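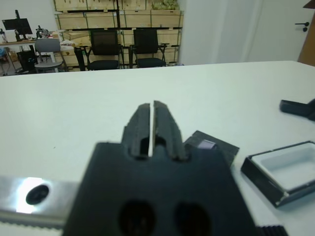
Indus Haushaltsdaten, Einzelplatz und Netzwerk

Indus ist eine Datenbank zur Auswertung öffentlicher Haushalte und konjunktureller Kennzahlen. Der Bestand umfasst 1.904 Zeitreihen zu Einnahmen, Ausgaben, Verschuldung, Investitionsquote, Erwerbstätigkeit und Preisentwicklung. Zielgruppe sind Fraktionsbüros, Verbände, Wirtschaftsredaktionen und Kämmereien.

Datenstand und Revisionen

Jede Reihe wird mit Erstveröffentlichung und allen späteren Revisionen geführt. Ein Wert, der nachträglich korrigiert wurde, bleibt unter seinem ursprünglichen Stand abrufbar. Damit lässt sich prüfen, welche Zahlen zum Zeitpunkt eines Haushaltsbeschlusses vorlagen. Die Aktualisierung erfolgt donnerstags ab 6 Uhr. Während des Einspielens ist nur Lesezugriff möglich.

Nominale Reihen können im Programm auf ein beliebiges Basisjahr deflationiert werden. Saisonbereinigte Reihen sind in der Spalte »Bereinigung« mit S gekennzeichnet, kalenderbereinigte mit K. Eine eigene Bereinigung von Rohreihen ist nicht vorgesehen.

Abfrage und Ausgabe

Ausgabeformate: CSV, XLSX, JSON. Dezimaltrennzeichen und Zeichensatz sind je Export einstellbar. Die Schnittstelle erlaubt 1.000 Abfragen je Stunde und Lizenz; darüber hinausgehende Anfragen werden mit Statuscode 429 abgewiesen. Fehlende Werte erscheinen als leeres Feld, nicht als Null.

Für den Abgleich von Haushaltstiteln über Umgliederungen hinweg dient das Zusatzmodul Filline. Es ordnet alte und neue Titelnummern einander zu und weist nicht zuordenbare Beträge als Restposten aus. Filline setzt eine Netzwerklizenz voraus.

Lizenzen

Einzelplatz: ein Benutzer, kein Schnittstellenzugang.
Netzwerk: bis zu neun Benutzer, Schnittstelle enthalten, 3.330 Euro netto im Jahr.
Einzelplatz und Filline auf Anfrage.

Laufzeit zwölf Monate, Kündigung bis vier Wochen vor Ablauf. Bestandskunden des Vorgängers Donnelly übernehmen gespeicherte Abfragen über »Datei > Altbestand einlesen«. Grafikvorlagen aus Donnelly werden nicht übernommen. Vertrieb und Support: Wemex.

Kommentare

Witold Duda
Der Import aus Donnelly bricht bei Abfragen mit Umlauten im Namen ab. Nach dem Umbenennen lief er durch.

kaemmerei_nord
Gibt es die Revisionsstände auch über die Schnittstelle oder nur im Programm?

Wemex Support
Auch über die Schnittstelle, Parameter »stand« im Format JJJJ-MM-TT. Der Fehler mit den Umlauten ist aufgenommen.

R. T.
Deflator für Bauinvestitionen fehlt weiterhin. Für kommunale Haushalte ist das der wichtigste.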